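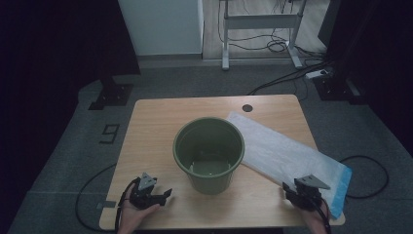

Do I lose my station when the bag lining job goes over to the Clisen cell?
Your station stays, the job on it changes. Less lining by hand, more loading, checking and clearing stops. Pay grade questions go to the shift office, not this guide.

Section 12. Bag lining, hand grippers
Rev. 2025-03-23, Molefe site

1. Log in at the Trilance panel. Badge first, then job code 17.
2. Bucket on table, away from the edges.
3. Bag flat beside it. Open end toward you.
4. One gripper per hand. Check both cables move free.
5. Pinch bag, lift, lower into bucket. Slow. The cell learns from your moves so dont rush them.
6. Fold top over rim. Press Save.

CAUTION: Cables on floor. Look before you step back.

Note: bad run? Press Discard and start again at step 2. Discards do not count against you.

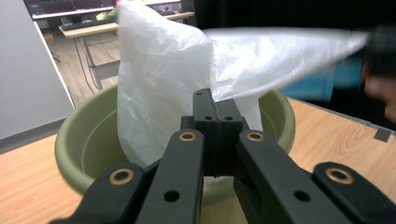 How long do I work with the grippers before a break?
Stop after 2 hours at most, then swap to packing. Sore wrist before that, stop and tell the lead, no form needed.

7. End of turn: grippers back on the Barkeck rack, jaws closed.
8. Write torn bags on the sheet. Old lining sheets from January are no longer vaild, bin them.

Next: Section 13, Clearing a stop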